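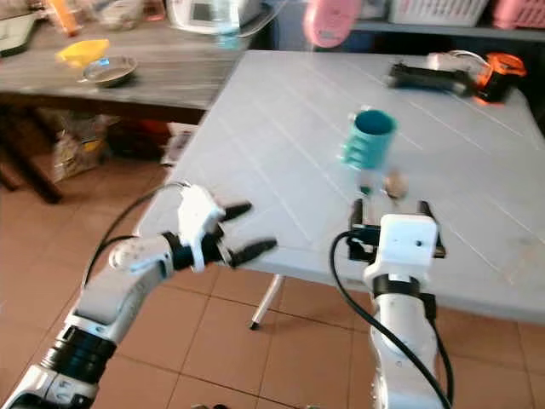 折叠桌放东西会晃，桌面上还有擦不掉的印子，两个毛病一起报。桌子是八月从Otar网店买的，订单尾号371，放在Vurnurcombe活动室靠里的那间，平时喝水、泡茶、放点小东西。晃是最先发现的：在桌边放下东西，手一撑，桌面就往一边沉一下，再弹回来。像那只青绿色的塑料杯，杯身有一圈圈横纹，立在桌上，倒半杯茶就能看出茶面在动。桌面本身有一道道很浅的平行纹，茶水洒上去会顺着纹走，擦的时候表面干净了，纹里还留着颜色。

工单状态：处理中
产品：Otar塑料折叠桌
提交日期：2019年1月3日
问题类型：使用问题 / 清洁
是否影响使用：能用，不敢放满杯的热水

用户已经试过的办法：
桌腿全部收起来再打开，没变化。
桌子换了个方向，晃得轻了一点，过两天又跟原来一样。
桌腿下面垫了折起来的纸板，当天有用，纸板压扁之后没用。
桌面用湿抹布擦过，用洗碗的洗洁精擦过，印子淡了，没有全掉。
没有用过钢丝球，说明书上写了不让用。

客服回复 1
您好，工单已收到。晃动和印子是两件事，请分开查，先查晃动。
请把桌上的东西先拿走，杯子勺子一类也拿走，再做下面几步。
一，站在短边一侧，两手按住桌角，轻轻往下压，左右各压一次，记下是哪个角会沉。
二，蹲下看桌腿和横杆接的地方，用手捏住横杆前后推，看有没有松。
三，看斜撑有没有推到底。这款桌子的斜撑推到位会有一声响，没听到响就是没到位，外表上差别很小。
四，四只脚垫都摸一遍，看有没有缺的、歪的。
做完请把结果写在本工单里，不用另外开单。

用户补充 1
按上面做了。
沉的是靠门那一侧外面的角，另外三个角按下去没有感觉。
横杆不松，用了点力推也不动。
斜撑有一边没有听到响。把它往外又推了一下，还是没响，不知道是到位了还是推不动了。
脚垫四个都在，有一个歪着，转了半圈能转正，松手以后又回去一点。
另外问一句，斜撑那个卡扣里面能不能上油。

客服回复 2
请不要上油。卡扣里面是靠弹片卡住的，上了油会更容易滑开，而且会粘灰。
斜撑推不到底，常见的情况是卡扣口里有东西：纸屑、干掉的茶渍、地上的毛。请把桌子侧过来放，下面垫一块毯子，用干的旧牙刷把卡扣口刷一遍，再推。不要用金属的东西去捅，也别拿勺柄撬，撬过的卡扣口会变形，换件的时候不在保修里。
脚垫歪的那只，拔下来，擦干净里面，再按回去。按的时候手掌整个压住，压平为止。 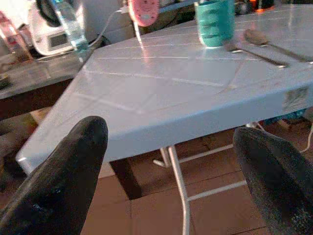

用户补充 2
卡扣口里刷出来一小团东西，像是纸板掉下来的渣，应该就是之前垫桌腿那块纸板。刷完再推，响了，声音不大，但是有。
脚垫拔下来擦过，里面有一层灰，按回去以后正了。
桌子立起来重新放好，四个角又按了一遍，靠门那个角还是沉，比之前轻很多。后来在同一个位置把桌子掉了个头，沉的角也换了，换成原来不沉的那个。这样看地面也有份。活动室的地在门口那边有个坡，拖地的时候水会往那边流，以前没往桌子上想。
想请教一下，地不平的话是垫好，还是把桌子挪开好。

客服回复 3
掉头以后沉的角跟着位置走、不跟着桌子走，说明桌子这边已经没有大问题，剩下的是地面。
能挪就挪。挪不了的话不要再用纸板，纸板会掉渣，也会吸水。可以用薄的硬橡胶片，放在脚垫下面，大小要超过脚垫，不要只垫半边。Mudthorpe仓库有配好的垫片，和桌子同一个系列，需要的话在本单里回一句，我们从那边给您发。
旁边如果还有别的桌子，两张桌子之间留一点缝，别紧靠着。靠在一起的时候一张会顶着另一张，测出来的结果不准。
晃动这一项先标为“待观察”，请正常使用7天，再回一次结果。
下面说印子。请告诉我们：
印子是什么颜色，集中在桌面哪一块。
常放什么饮料，有没有打翻过。
金属餐具是不是洗完就直接放在桌上，有没有过夜。
用手指甲轻轻刮，有没有高低不平。

用户补充 3
垫片要，麻烦寄。
印子是淡的红褐色，有点状的，也有一条一条的，靠前面那个角多，右边也有。
平时放的是红茶，有时候是速溶咖啡。打翻过不止一次，有一次是傍晚翻的，当时只拿纸吸了一下，第二天上午才擦。
勺子是金属的，洗完常常就放在桌上晾，过夜也有过。
刮过了，手感是平的，没有凸起来，也没有坑。
桌上放的东西跟平时一样，没有特意收。
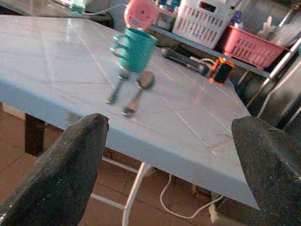
图3：桌上的青绿色带把杯子和两把金属勺，桌面有淡淡的红褐色痕迹。

客服回复 4
收到。手感是平的，桌面没有伤，多半能洗掉。茶渍和勺子上的水锈颜色接近，看颜色分不出来，要试了才知道。请按下面的顺序做，前一步有效就不用做后一步。

第一步，小苏打。小苏打加一点水调成糊，抹在印子上，盖一块湿布，放一会儿再擦。顺着桌面的纹路擦，横着擦会把糊蹭进纹里，后面要用牙刷一点点刷出来，很费时间。
第二步，柠檬酸。500毫升温水放一小勺柠檬酸，化开后用布蘸着擦，擦完用清水过两遍。第一步的小苏打一定要先擦干净，两样混在一起会起泡，也就都没用了。
第三步，还不掉再用清洁膏。我们配件里那种是Chaimongkol供的，不含颗粒。其他牌子的请先看背面，写着“研磨”的不要用。
任何一步都不要用漂白水。漂白水擦过的地方会发黄，比茶渍显眼。

先挑一块不显眼的地方试，范围不要大，离桌边大约29厘米以内就行，擦完等它干了再看颜色。湿的时候看着都像是干净了。
桌子侧边贴的那张小标签请不要泡湿，也别撕，后面如果要换件，我们要靠它核对批次。

用户补充 4
先试的是小苏打，试的右边那块。点状的掉了一部分，条状的淡了，没掉完。
又过了一天用柠檬酸，点状的基本没有了。条状的没什么变化。
这样看点状的可能是勺子放出来的，条状的是茶。不敢肯定，两样在前面那个角是叠在一起的。
清洁膏还没用。
标签没碰。不过上面的字本来就磨得不太清楚了，拿近了能认出一部分，批次那一行后面几位看不清。会不会影响换件？

客服回复 5
标签看不清不影响，订单尾号对得上就可以，已经在系统里把您的订单和本单关联了。
条状的印子请再做一遍小苏打，时间放长些，湿布中间换一次，别让糊干在桌上。茶渍放过夜以后会比较顽固，做两三遍是正常的。做完仍然有，再用清洁膏。
平时使用有几点建议：
勺子擦干再放，或者放在碟子里，不要直接搁在桌面上过夜。
杯子下面放杯垫。有把的杯子，把手朝里放，人从旁边过不容易带翻。
茶洒了先吸再擦，擦完再用清水抹一遍。
桌边那一圈是圆的，东西不要贴边放，尤其是小的圆柱形的东西，横着放会滚下去。

用户补充 5
垫片到了，灰色的，一包里有厚的和薄的。用了薄的那种，垫在靠门的脚下面。
按四个角，现在都不沉了。倒了大半杯水放在原来晃得最厉害的位置，在桌子另一头放东西，水面有一点点动，可以接受。
条状的印子又做了两遍小苏打，右边的没有了。前面那个角还剩浅浅一条，要侧着看才看得到。清洁膏不打算用了，就这样。
杯垫已经在用。勺子改放在一个旧碟子里，有的人还是会顺手放桌上，提醒过了。
还有个小事，收桌子的时候斜撑那个卡扣比以前紧，要用两只手。这个正常吗？

客服回复 6
正常。卡扣里的渣清掉以后弹片能弹到底，收的时候就会紧一些，用一段时间会松一点，但不应该松到单手一碰就开。如果出现那种情况，请停用并重新开单，写明订单尾号。
收的时候请先按住卡扣，再收斜撑，最后收桌腿。别硬掰。
厚的垫片请留着，桌子如果换到别的房间可能用得上。

处理结果
晃动：卡扣口有异物，脚垫歪斜，门口一侧地面不平。清理、复位、加垫片后恢复。
桌面印子：茶渍，另有疑似勺子留下的水锈。小苏打和柠檬酸处理，剩浅痕一条，用户接受。
发出配件：垫片一包，Mudthorpe发货，不收费。
换件：无
工单状态：已解决，由用户确认关闭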